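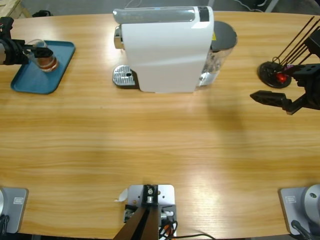 Section 5. Setting up the task runner for a two-arm table

Written against Vitby 3.2 by Eoin Tully. Last revised Jan 2, 2024.

This section covers loading a task, checking what the perception module thinks it sees, and running the cup-and-tray sequence at reduced speed. It assumes you have finished arm calibration in Section 4. If you skipped it because the status page was green, go back. The status page turns green when the calibration file exists. It does not check whether the numbers in the file are any good.

5.1 Load the task

1. Open the Vitby console and choose Tasks, then Load.

2. Pick the cup-and-tray task. The console lists the objects it expects: one cup, one tray, one capsule machine.

3. Set the speed limit to 200 mm/s. The default is 1000. I have yet to meet a table where I wanted the default on a first run.

4. Press Validate. Validation tests the syntax of the task file and nothing else. It will pass a task that drives both grippers to the same point.

Note: Fillent, the planner that ships with Vitby, does check arm against arm, but only if both arms are listed in the same planning group. Open the Groups tab and look for yourself. The set-up wizard has a habit of making two groups.

5.2 Check the perception output

1. Start the fixed view and turn on the object overlay.

2. Compare each outline with the real object. Clear cups are the weak spot. The Reltanby detector reports a confidence score for them, and the score stays high when the outline has slid onto a highlight on the rim or the drink inside.

3. Move the cup a hand's width by hand, with the arms stopped, and confirm that the outline follows. If it stays behind, the detector is holding an old result. Set the hold time to 400 ms and try again.

4. Switch to the wrist view and repeat. With the gripper low over the table, its own fingers and palm take up much of the view, and a cup behind the palm may show only a bit of rim. Check the "in grasp range" flag against what you can see.

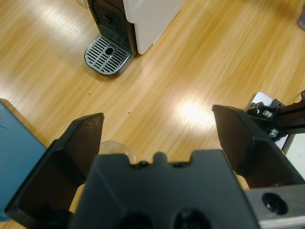

5. Turn on the self mask. It should cover the fingers, the palm and any wrist hardware in view. Stretch it by hand if it falls short, or the planner will treat the gripper as an obstacle to itself and refuse to move.

Caution: Do not stretch the mask past the finger edges to make an error go away. Anything under the mask is invisible to the planner, including the cup.

5.3 Run at reduced speed

1. Keep one hand on the stop button.

2. Press Step. The runner plays one motion and waits. Use Step for the whole first pass, however dull it gets.

3. Before each motion, look at the planned path in the preview. Paths over the machine should clear the lid. If one doesn't, raise the machine's keep-out box and plan again.

4. When the task calls for lowering the cup to the tray, watch the cup's base. The tray has a raised rim, and the stock model has a flat one. Load the rimmed tray model from the Halász library and check its height with a ruler.

5. Save the log.

Note: The summary line says "Task succeeded" if every motion finished and no fault was raised. A cup lying on its side will still give you that line. Score the run by looking at the table.

5.4 If planning times out

The planner stops after 3000 ms. The manual for the previous version advised raising this limit. I tried it and mostly got longer waits. Check the planning groups first, then the self mask, then the keep-out boxes, in that order.

If the timeout comes and goes with no change to the scene, restart the planner process. The release notes from September list this as fixed.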